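Demonstration operators, hand-held gripper (casual, 2 positions)
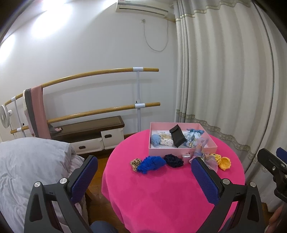 Clullow is recruiting operators to record manipulation demonstrations for the Kukik task set. Work is done in furnished rooms at our Farkivmont site, using paired hand-held grippers. Tasks cover sorting, boxing and folding of small soft goods — scrunchies, pouches, knitted pieces — plus one block of remote-control sessions on the Yagi arm.

Shifts run 3 hours, with a break at the halfway mark. Contract ends in December.

You will need:
Steady use of both hands, seated or kneeling
Ability to repeat a grasp at constant speed and re-record failed takes
Basic file labelling in a spreadsheet

Prior robotics experience is not required. Paid training covers calibration, grip width and task scripts.

Apply by 10 April 2022 to Genji Oda, operations, quoting reference 69. Please list your available days and dominant hand.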